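Fodimico: a word list of greys

README, last touched 12th November

Hello! Fodimico is a list of the words people use for grey. It holds 3000 short phrases, each one somebody's attempt to say what colour a thing is when the thing is grey, or nearly grey, or was sold to them as grey and then turned lilac once it was up on the wall. I started it while choosing a paint for my hallway and couldn't stop. The hallway is still magnolia.

It's one text file, tab separated, one phrase per line. You can open it in any spreadsheet, though please tell the spreadsheet it's UTF-8 or the accents in "écru-ish" and friends will go funny.

What's in each row

phrase: the words as written, spelling mistakes and all
head: the main colour word, tidied up (so "slatey", "slate-y" and "slaty" all go to slate)
thing: what was being described, if I knew
lean: warm, cool, neutral or unsure
source: amin, zarkley or me

The head column is the one I'd trust most. There are 78 different heads, running from the obvious ones (ash, slate, pewter, stone) down to a handful that turn up once and never again. Somebody wrote "old tea towel" and I gave it its own head. I stand by that.

Where the phrases came from

Most are from the Amin boards, an old home decorating forum whose owners kindly said yes when I asked. I took only the colour phrase and the name of the object, never the whole post, and no usernames. The next lot are from Zarkley paint cards, the sort with a strip of chips and a name under each. The last 600 are mine, jotted down on walks, on buses and in one very long queue at the tip. 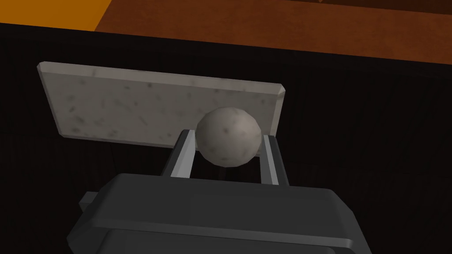
The paint card names behave differently from the rest and you might want to filter them out. People on a forum say "sort of a dirty white". A paint card says "Harbour Whisper", and you can't get a colour from that unless you've seen the chip. I've kept them in (they're fun!) but the lean column is "unsure" for nearly all of them, so if you're doing anything sensible with warm and cool, drop source = zarkley first.

Grey or gray

Both are in there. I haven't changed any spelling in the phrase column, so American posters have their gray and the rest of us have our grey. The head column is always British. If you search for one spelling only in the raw phrases you'll miss a big chunk, and I know this from having done exactly that in September and then writing a very puzzled note to myself.

How I decided on lean

By eye and by gut, mostly. I read each phrase twice, with a few weeks in between, and if I'd given it the same lean both times it stayed. If I hadn't, it went to unsure. So "putty" is warm, "gunmetal" is cool, "cement" is neutral, and "mushroom" caused me a fair bit of grief before it ended up warm. You may well disagree, and the column is easy enough to overwrite with your own.
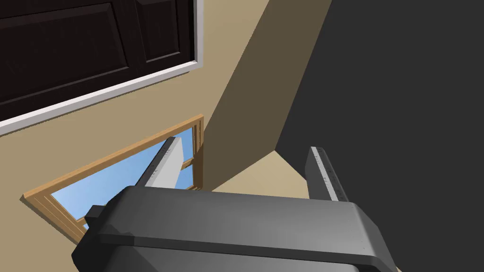 The trouble with describing grey is that one object hardly ever gives you one word. Forum people knew this and wrote things like "charcoal but lighter where the sun hits it", and I had to decide whether that was one phrase or two. I went with one, filed under the first colour named. By that rule the housing above goes down as charcoal, even with its brighter upper rim, and the left finger would be light grey from its inner face while the darker outer edge gets no row at all. It's a blunt rule. If you'd like the second colours too, they're still sitting there in the phrase column, so a search for "but", "with" and "going to" will find you most of them.

Things that are wrong with it

Quite a lot of the list is about walls and sofas, so don't treat it as how people talk about grey in general. There's very little on animals, hardly any weather (I know, in Britain!) and only a few bits about hair, which I mostly left out as it felt a bit personal.

"Silver" is a mess. Half the people using it mean shiny and the other half mean pale, and you can't always tell which from the phrase. I tried adding a shine column and gave up after 30 rows.

"Elephant" appears far more than you'd think. One long thread about a bathroom, that's all it is.

There are duplicates, and they're on purpose. If eleven people wrote "light grey" there are eleven rows, so you can work out how common a phrase is. Remove them if you only want the vocabulary.

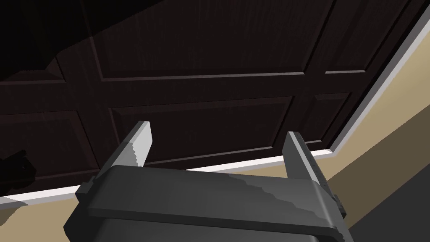
Using it

Do what you like with the rows marked me and amin, as long as you say where you got them. The zarkley rows are product names, so please keep them to study and tinkering and don't go naming your own paint after them.

I made my own charts in Warken, and the notebook is in the folder called bits. It's untidy but it runs. Open the file, run the top cell, wait a moment, then run the others in order. The fourth cell draws a bar chart of heads and the fifth does the same for lean.

Sending me more

Yes please! Open an issue with the phrase exactly as you heard or read it, plus what it was describing. I'm especially short of pebbles, pigeons and school jumpers.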